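Cedden Library Finally Gets Faster Internet

Good news for anyone who has ever sat in the Cedden library on a Wednesday afternoon watching a page load (me, every single week!). The building is moving to a new internet line this January, and the public computers upstairs get it first.

I stopped by and talked to Fadwa Saber, who runs the front desk and has heard every complaint there is. She told me the old line dated from when the place had 5 computers and hardly anyone brought a laptop. Now there are 50 seats with a plug, and on exam weeks they're all taken – I've tried!
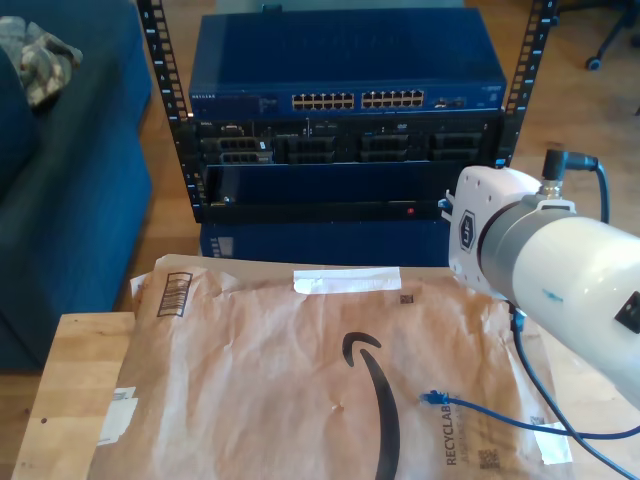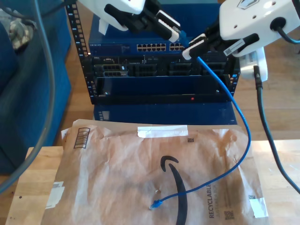 Do I need a library card to use the Wi-Fi?

You don't, just pick up a guest code at the desk and it works until closing.

The town is paying Dratico $908 a month for the service, a bit more than before, and I think it's money well spent. The reading room on the Festurberg side will be closed until 8 in the evening on the day of the switch, so bring your books back early or use the drop box by the Bellini bakery. I'll be the one upstairs trying to get the window seat.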